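Mismont Hand-Guided and Remote Demonstrations

This dataset holds 276 demonstrations of short tabletop tasks, recorded by people moving a robot arm either by hand or with a remote controller. It was put together at the Skungate workshop for training and testing imitation policies on one arm with a parallel gripper.

What is in it

There are 2 subsets. The "hand" subset was recorded with the arm in free-drive mode, the operator holding it above the wrist and guiding it through the task. The "remote" subset was recorded with the Gilchrist controller, a small leader arm that the robot follows joint by joint. Both use the same file layout, so a loader written for one works on the other.

Each episode folder contains:

wrist.mp4 – color video from the wrist camera
joints.csv – joint positions and gripper opening, with timestamps
meta.json – task name, subset, operator number, outcome

Timestamps are in milliseconds from the start of the episode. Divide by 1000 before passing them to the Grusau replay script, which expects seconds.

Tasks

The 4 tasks are pick up a block, push a block to a line, stack one block on another, and put a block in a tray. The operator starts recording from the home pose and stops it by pedal. Failed attempts are kept and marked "fail" in meta.json. Filter them out if you only want clean runs.

Known problems

Free-drive episodes are slower and have long pauses where the operator changed grip. We did not trim these. In the remote subset the gripper value lags the command slightly – use the measured column, not the commanded one.
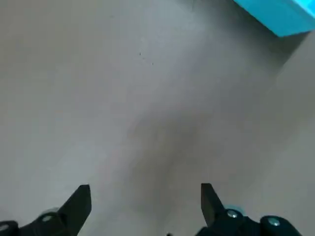
Wrist video is the only camera stream, so a policy trained on it has to cope with targets near the border of the view. With the gripper open over bare gray surface, a cyan object can be in sight only at the top right corner, well away from the fingers. A soft dark patch between the fingers is most likely the arm's shadow, and simple threshold detectors may pick it up as an object. Small specks on the surface can do the same. We left the video uncorrected and suggest random brightness changes during training.

Splits

Use the lists in splits/. Episodes by the same operator stay on the same side of the split. The March update fixed two wrong task names and changed nothing else.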